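How to prepare a family flood plan before the rainy season

In Jaltmont we live between the river and the hills, so when heavy rain comes, the water arrives fast. I wrote this guide for households in our district, but you can use it in Ayala or any other low place. You need one free evening, paper, a pen and the people who live with you.

Step 1. Learn your warning levels. Our district uses five levels. At level 3, people near the river should be ready to leave. At level 4, they must go. Write these two levels in large letters and put the paper on the kitchen door.

Step 2. Choose two meeting places. The first should be close to your home, on higher ground. The second should be outside the flood area. Our family chose the school in Didard, which can receive 1,000 people. Walk to both places one time in daylight. With my mother, the walk to the first one took longer than I expected, so we changed our leaving time.

Step 3. Pack one bag for each person. Put in water, dry food, medicine, a flashlight, a whistle and a change of clothes. Papers go in a plastic bag which closes well. Check the medicine dates every 90 days.

Step 4. Make a contact list. Choose one relative who lives far away, and let everybody send their news to this person. Keep the list on paper and also in your phone or computer.
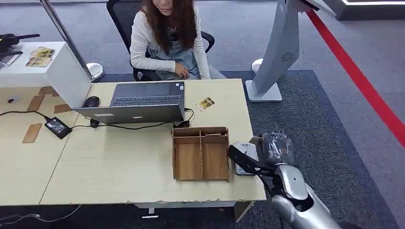

Should we wait for the siren before we leave?

Leave when your level is announced, even if you hear no siren. In strong wind the siren at Closport does not reach the houses behind the hill.

Step 5. Decide who does what. One person turns off the gas and the electricity, if the floor is still dry. Another person takes the animals. If you have an older neighbor, ask now who will knock on the door.

Step 6. Practice in February, before the rains. Start from a normal moment, for example during dinner, and go to the first meeting place with the bags. Afterwards, correct the plan and write the new leaving time on the paper on the kitchen door.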